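I bought three of the Urkero slatted aluminum work tables for our repair room in June, after the old wooden bench finally sagged in the middle. Most of what crosses them is office desktops, the black tower kind that get opened, cleaned out and sold on. This is a review of the table and of the gray fixture plate I use on it.

**Table**

The top is light gray aluminum with slots between the slats. It is stiff. A full steel tower laid on its side doesn't make it bounce, and there is enough room left over for a parts plate next to the case. I paid $400 per table, delivered from Ramdale. Assembly took me an evening with one hex key, and the instructions were fine apart from the page on the feet.
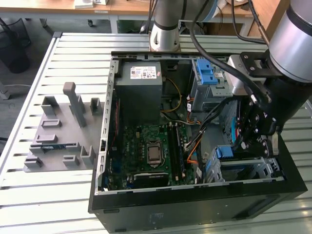 *Tower on its side, cover off, with the fixture plate to the left.*

The slats have one drawback. Small case screws go straight into the slots and you need tweezers to get them back. Letay Workneh, who has the next table, lays a rubber mat down for anything with short screws. I've started doing the same for laptops but don't bother for towers.

Bare metal also scratches painted cases if you drag them. Lift the case and set it down.

**Fixture plate**

The plate is 3D-printed, with raised blocks and posts that hold parts while you work. Elaine Bezerra drew it up and printed ours. The first version took 24 hours and warped at one corner. The second one is flat and has stayed flat.
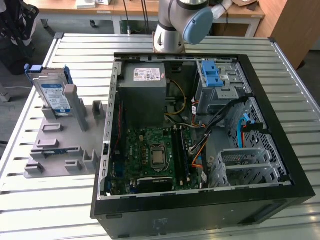 I like it best for small parts that used to end up in a coffee mug. Each one gets a slot, and I can leave a job overnight and pick it up again without sorting through a pile. Full-size drives fit too, standing upright in a carrier.

Cleaning is easy. A brush gets dust out of the holders, and I wipe the table with a damp cloth.

**Compared with the Rirkow bench**

We tried a Rirkow bench first. It was cheaper and had a drawer, but it rocked whenever someone leaned on it, so it went back after 10 days. The Urkero has no drawer and I do miss that.

**Rating**

Table: 4 out of 5. It loses a point for the screws in the slots. Plate: 4 out of 5, would be higher with a bigger tray for cables. I'd buy the table again at the same price.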